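4.2 Workspace and comparison of the two gripper configurations

In this section we describe the physical arrangement in which both gripper configurations were tested, and then the procedure of the comparison. The controller is the same as in Section 3 and was not changed between configurations. Our intention was to measure only the influence of the fingers, so everything else in the cell was kept constant as far as we could manage it.

The cell consists of a table covered with brown paper and two arms placed near its edge. The paper was chosen after the first tests in January, when the bare surface of the table gave reflections in the depth image and the plate edges were often lost. With the paper the depth image became much more stable. The paper has one disadvantage: it wrinkles when an object is pushed with force against it, and for this reason we replaced it between sessions. A fixed camera observes the workspace. Its position was calibrated one time for each session and verified before the first trial of the session.

The objects are of kitchen type and were selected to give different difficulties to the fingers. The plates are thin and stiff, and they must be taken by the rim. The mugs hang on a wooden mug tree, so that the approach direction is limited by the post and by the neighboring mug. The artificial corn cob has an uneven surface with rows of bumps, and it lies in a woven tray whose raised rim limits how low the fingers can come from the side. Figure 4 shows the arrangement during a trial of the plate task.

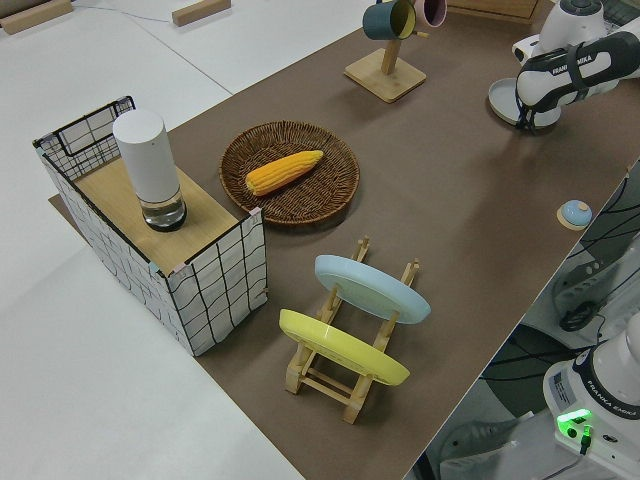

Figure 4. Workspace during the plate task, with one plate at the gripper and two plates in the wooden rack.

Two finger sets were compared. The first set, called Bronero in the following, has flat contact surfaces with a thin rubber layer. The second set, called Gotesia, has a shallow groove along the contact surface and a softer layer. Both sets have the same length and are mounted on the same parallel gripper, so the tool center point did not need to be moved. The change of fingers takes a few minutes. After every change we repeated the closing test from Section 3.3 in order to exclude a wrong mounting – this happened two times, and the trials recorded with the wrong mounting were removed.

We defined three tasks. In the plate task the arm must grasp a plate by its rim, lift it, and place it in a free slot of the rack. In the mug task one mug must be removed from its peg and put on the table without moving the base of the mug tree. In the corn task the cob must be taken out of the tray and put on top of the grid-patterned box, where a light wooden board makes a flat shelf. The white cylindrical container standing on this board was kept there as an obstacle. The arm has to find a place beside it, and a contact with the container was counted as failure.

In total 400 trials were planned, with an equal number for each finger set. The order of tasks was randomized inside a session, but the order of finger sets was not, because very frequent changes of fingers would make the sessions too long. We are aware that this can introduce an effect of order. To reduce it, we started every second session with the other finger set.

A trial was stopped after 90 seconds if the task was not finished. The operator could also stop it earlier when there was danger of damage to the arm or the object. Stopped trials were counted as failures, except when the stop came from a communication error, in which case the trial was repeated. The success was decided by the operator immediately after the trial and was checked later from the recorded video by a second person. When the two judgments were different, the video was watched again by both together.

The grasp candidates were produced by the Mbeki planner, which takes the segmented depth image and returns a ranked list of poses. We used always the first candidate that was reachable without collision. The grasping force was set for each object in advance and was identical for both finger sets. We did not try to tune the force for the softer layer of Gotesia, although it is possible that a better value exists for it.

The clearest difference appeared in the plate task. With the Bronero fingers the plate often rotated around the contact line when it was lifted, and it arrived to the rack with a wrong angle. The planner does not observe this rotation, so the plate was then pushed against the upright supports of the rack and the trial failed. With the Gotesia fingers the rim entered in the groove and the rotation was smaller. However, the groove also demands a more exact approach. If the height of the fingers was wrong, the rim stayed outside the groove and the grasp was worse than with the flat surface. Of all plate trials in both configurations, 151 were judged as successful, and the larger part of them was obtained with Gotesia.

In the mug task we could not find a clear advantage of one set. The failures here came mainly from the planning of the motion: the mug was grasped well, but it was pulled in a direction that did not agree with the inclination of the peg, and the whole mug tree was displaced. Some 9 trials of this type were recorded for each finger set. We think that this problem must be solved in the controller, for example with a compliant motion along the axis of the peg, and that no change of fingers will remove it.

The corn task was the easiest for both sets. The bumps on the surface gave enough friction to the flat fingers, and the groove of the other set brought no visible benefit. The remaining failures were caused by contact of a finger with the rim of the tray during the descent – more often when the cob was lying close to the rim and the planner selected a pose with strong inclination.

The wear of the contact layers should also be mentioned. The softer layer of Gotesia showed small cuts at the border of the groove after the plate trials, and we replaced it once before the last session. The Bronero layer was used in all sessions without replacement. We did not measure the friction before and after, so the influence of the wear on the results is not known. For the experiments with the Stimulent controller in Section 5 we continued with the Gotesia fingers and a new layer, and the grasping forces were left as they are given in Table 2.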